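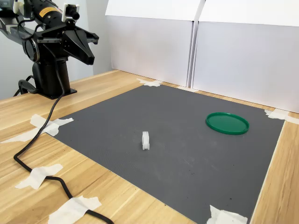
5. Grip Faults and Safe Recovery

Use this section when the arm stops with a part in the gripper, drops a part on the way to its target, or reports a grip it does not have. It applies to Grenden table arms running Vandness control software. Read 5.1 before you reach over the mat for any reason.

5.1 Before you touch anything

CAUTION: A stopped arm is still powered. It can move without warning if the program resumes. Press the stop button and wait for the status line to read HELD before you put a hand near the fingers.

CAUTION: Do not pull on the fingers to free a part. The gripper holds its last commanded force until it is released.

1. Press the stop button.
2. Confirm HELD on the status line.
3. Write down the fault code and the last width reading. Both are cleared by a restart.
4. Check that the arm cable is flat on the table and that its tape is down along the whole run. A lifted cable can catch on the base column and cause a false stall.
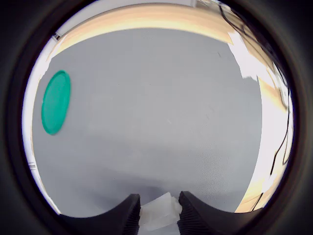 5.2 Releasing a held part

1. Open the Manual page and select Gripper.
2. Set speed to Low.
3. Put one hand under the part if it is fragile. Keep your fingers out of the gap between the pads.
4. Press Open in short taps until the part comes free.
5. Inspect both pads. Replace the pair if the ribs are torn or worn smooth.

Note: Thin or soft parts can fold between the pads and give a width reading close to zero. The software treats this as an empty grip (code 17) and may send the arm back for a second try with the part still in place. If you see code 17, look at the fingers before you clear it.

5.3 Restarting

1. Check the corners of the mat. Press down or replace any loose tape - a mat that has shifted will put every pick off target.
2. Return the parts to their start positions.
3. Home the gripper. The open count should settle between 900 and 1000. A count of 1095 means the finger zero has been lost; run Calibrate Fingers and home again.
4. Step through one full cycle at Low speed with a hand on the stop button.

If the same code returns twice, leave the arm in HELD, tag it, and contact Fanni Takács at the Sasamthorpe service desk with the code and the width reading.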